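Hallton lab compares two grippers on household objects

Engineers at the Hallton automation lab have finished the first part of a side-by-side test of two robot grippers, and the softer of the two came out ahead on small and rounded objects.

The trial began in March and used the same arm, controller and camera setup for both grippers. One is a two-finger parallel model that the lab has used for several years. The other is a newer design from Trikton with flexible fingertips and a lower closing force.

Each gripper was given the same group of 20 household and lab items, among them towels, plates, flasks, small balls and wooden blocks. Operators ran 3,593 pick attempts in all. Of those, 1,421 were done on a glossy surface, where reflections can throw off the camera's estimate of where an object sits.

"We wanted the hard table as well as the easy one," said Berwyn Trevor, who leads the testing. "A gripper that only works on a matte gray mat doesn't tell a customer much."
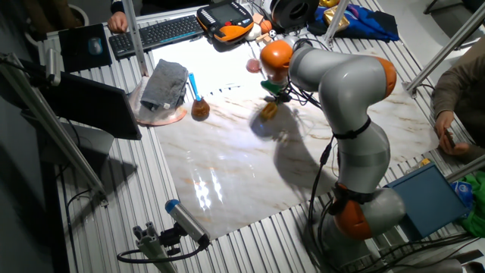 Trevor said the parallel gripper was faster and held flat, stiff items more firmly. It had more trouble with balls, which tended to roll away when one finger made contact before the other. The Trikton model closed more slowly but adjusted better when the arm arrived slightly off center.

Cloth was a problem for both. A folded towel was often picked up by a single layer and came open on the way to the drop point. The team tried a steeper approach angle partway through and saw some improvement with the flexible fingertips, but little change with the parallel model.

Cable routing also took up more time than planned. Houshang Amini, who wrote the control software for the trial, said wires near the wrist limited how far the last joint could turn, and 2 of the planned grasp angles had to be dropped for both grippers.

"It's a dull issue, but it decides what the arm can reach," Amini said. "We'll reroute the wiring before the next round."

The lab has not settled on a gripper for regular use. Gondmont, a packaging company that is paying for part of the work, has asked for a second round with heavier items and a faster cycle time. The same operators will run it.

A separate comparison of wrist-mounted and fixed cameras is planned once the gripper work is done. Ekanayake, which supplies the lab's controllers, is preparing a software update for that test. Results from both grippers will be shared with the manufacturers first.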